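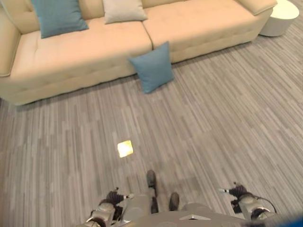

**Throw pillow** (also *scatter cushion*, or in my family just "the pillows, pick up the pillows") is a small, soft, mostly decorative cushion kept on a sofa, armchair or bed. I've been adding to this page of the Hiltutton Home Wiki for a while now, so forgive the first person, it's how we do things here!

## Shape and filling

Most are square. Fillings are feather, foam or polyester fiber, and I'm a feather person all the way (they squash down so nicely behind your back), though feather needs a good punch every evening or it goes flat as a pancake. Covers usually zip off. Check the label before you wash one – I shrank a lovely linen cover that way in April and I'm still sore about it.

## Color

There are two main schools. One matches the pillow to the upholstery, so a cream sofa gets beige or pale gray. The other goes for contrast, and teal or dusty blue on cream is a favorite of mine. Plenty of people mix the two, me included.

## Arrangement

On a long sofa I like 2 at one end and a single one at the other, but tastes differ wildly. The "karate chop" dent in the top edge only works with soft fillings.

## Slipping

Smooth fabric and a shallow seat mean pillows end up on the floor, especially with kids or a dog around. Things that help:

- a heavier insert
- a textured cover, such as corduroy or bouclé
- a folded blanket underneath

## See also

- Bolster
- Sectional sofa
- Slipcover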